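Lab diary, November, evening

Upstairs all day with the hand-held grippers, finishing the Omus set.

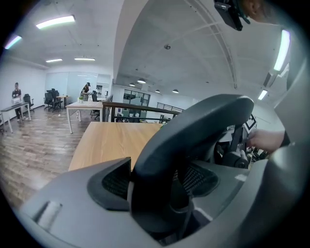 The count stood at 3855 demonstrations when I closed the laptop. I had hoped to stop at the end of last week, but too many of the early ones had to go. The filter threw out 1404 from the first batch, nearly all for the same fault: the tracking lost the marker partway through a reach and the wrist path jumped. A policy trained on those learns to jump too. We saw it in October on the Veswood arm and spent days blaming the controller.

So the main question this month has been whether it is better to keep everything and let the model sort it out, or cut hard and train on less. I have now run it both ways on the folding task. Same network, same number of steps, same start positions for the cloth. The full set gave a policy that gets to the cloth quickly and then hesitates over the corner. The cut set is slower to start but closes on the corner and holds it. Out of every ten tries it makes the first fold in roughly 7, and the full set is well under that.

I don't trust the number much yet. The test cloths were all from the one Jullitex roll, and they are stiff. A softer cloth hangs differently off the fingers, and I think the gain will shrink. I want to repeat it with the old dish towels before I write anything down for the group.

The other thing I tried was slowing people down. For one session I asked everyone to pause for a moment before closing the fingers. It felt silly and the recordings got longer, but the grasp point is much easier for the model to find. The trouble is that the policy pauses as well. It stops over the cloth, waits, then closes. For folding that is fine. For the handover task it would be a nuisance. I may trim the pauses by half in software and see what is left of the effect.

My wrist is sore. Two-handed sessions are harder on it than I expected, mostly from keeping both grippers level while the cloth is in the air. Tomorrow I will do shorter runs and switch sides more often.

Still to do:
Retrain with 4 seeds instead of one, on the cut set only.
Check the clock offset between left and right. It drifted again after lunch.
Answer Balaskas about the spare finger pads. They want to know which thickness, and I haven't measured.
Move the rejected recordings to the slow disk – don't delete them, the marker fault might be fixable later.

Left a little after eight. Started the first seed before I went, so there should be a loss curve to look at in the morning.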